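What I Learned From a Fall in a Parking Lot

It was November, a little after eight in the morning, and I was carrying a box of muffins for a coworker's birthday. The side lot behind the garden store in Kemamstead had a dip in the pavement where water likes to sit, and overnight it had frozen over. I went down on my left wrist. The muffins went everywhere, and a very kind woman in a green coat helped me up and picked most of them out of the slush, bless her.

I told everyone I was fine. I told the store manager I was fine, too, which I wish I could take back, and then I drove to work one-handed and sat at my desk until lunch, when my fingers wouldn't close around a fork. Two broken bones, as the doctor at the walk-in place showed me, and 11 weeks in one cast or another.

My neighbor Vega Requena had been through something like this with a broken stair rail a few years back, and she came over with soup and a lot of firm advice. Write it all down tonight, she said, while you still remember what shoes you had on. So I did. I wrote the time, the shoes, the shape of the icy patch, the green coat (I never did get that woman's name, and I still think about it), and what I had said to the manager, even the part I was embarrassed by. I also went back the next morning and took pictures of the dip, which had iced over again.
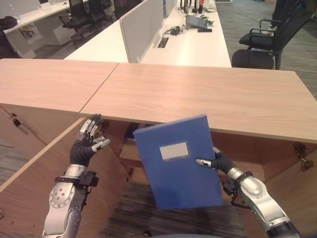 Do you need a lawyer for a fall like this?
It depends on how badly you were hurt and whether the store's insurance company is willing to talk sensibly about it. For a bruise and one doctor visit, many people handle it themselves. I had surgery coming and a letter offering me less than the first bill, so I made some calls.

The office I ended up with was Alden, over on the second floor above the bank, and the person I mostly dealt with was Lahcen Radwan. He was patient with me, and I'm a person who tells a story from the beginning every time! He explained that his fee would come out of whatever was recovered, and he went through which costs were separate and had me read that page twice before I signed it. I had pictured a courtroom, but we never saw one. It was letters, mostly, and long quiet stretches when I was sure I'd been forgotten - then three phone calls in one afternoon.

By the end I had handed over 129 pages of bills, therapy notes and pay stubs. I'd ask for copies at each visit if I had it to do over, instead of writing to the billing office months later and waiting 25 days for an answer.

The claim settled in the spring. My wrist still complains on cold mornings, but I can knead bread again, and the dip behind the garden store has been filled in.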